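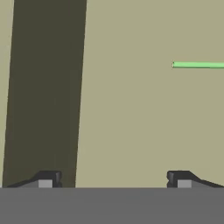 Wrist view in the simulator, fingers open, green rod still out of reach.

So I finally have some numbers to show for all the evenings I've been muttering at my laptop! If you've been reading since the spring you'll know I've been trying to get a simulated arm to find a rod and pick it up using only what the wrist camera gives it. No overhead view, no cheating by reading the rod's position out of the simulator. Just the view past its own fingers.

I started this in May, when I was still at the Trancombe desk with the wobbly leg, and for weeks I did what everyone does first, which was to train one policy on the lot. Looking, moving over, going down, closing, lifting, all in one network, fed on 1394 demonstrations I'd made with a scripted controller. It was fine when the rod began near the middle of the view. When the rod began out at the side it would drift a bit, hesitate, drift back, and then close its fingers very firmly on nothing at all. I watched a lot of that.

The change came from Soudabeh Sharifi, who read my last post and emailed me (thank you, Soudabeh, I owe you several coffees). She asked how many of my demos began with the rod at the side of the view or out of it. I went and looked, and it was embarrassing. My script picked start poses close to the rod so the runs would be short, so the policy had hardly ever seen what it was failing at.

I made a new set, which I've called Fotdale for no better reason than that I name everything after places I've been rained on. It has 3884 demonstrations, and the start pose is drawn from a much wider area, with the wrist turned by up to 30 degrees either way. I also added a small extra job for the network during training: as well as choosing the next move, it has to guess which direction the rod lies in from the middle of the view. The guess is thrown away when the arm is running. It's only there to make the network care about the rod early on, when the rod is a little stripe of green on a big plain beige background and there isn't much else to go on.

I tested each version on the same 100 start poses, none of them used in training. The old policy managed 41. The old policy with the new data managed 73, which cheered me up no end. The new data plus the guessing job got 86. I was so sure I'd made a mistake that I ran it again with a different seed and got 84, and then I went and had toast.

A few caveats before anyone gets excited on my behalf. The bigger set is bigger as well as more varied, so I can't yet say how much of the jump from 41 to 73 is variety and how much is simply more data. The proper check is to cut Fotdale down to 1394 and train again, and that's running tonight. Two seeds isn't many either. And everything is plain colours with flat shading, which makes a pale green rod a good deal kinder to find than anything in my kitchen drawer.

The failures that are left are interesting though! Most of them aren't searching failures any more. The arm gets over to the rod, lines up nicely, and then comes down with one finger on top of it – so the pads never get to either side. I think that's a different problem, to do with judging depth from one camera when there's so little texture to help. I tried feeding in the last few views instead of only the latest one and it helped a little, but it also made the arm slower and oddly nervous, so I've left it out of the numbers.

A couple of you asked about the code. The training part is tidy enough to share and I'm calling it Josodel. The scripted controller is a heap of special cases and I'd like to clean it up before anybody sees it, particularly the function called mousavi_fix_2, named after the Mousavi paper notes I had open at the time (there was a mousavi_fix_1, it was worse).

Next up is the smaller Fotdale run, then rods of different lengths, and after that I want to put something else on the surface for it to ignore. If you've done anything with the sort of side guess I described, do leave a comment. I'm especially keen to hear whether you faded it out towards the end of training or kept it on the whole way through, as I've only tried keeping it on.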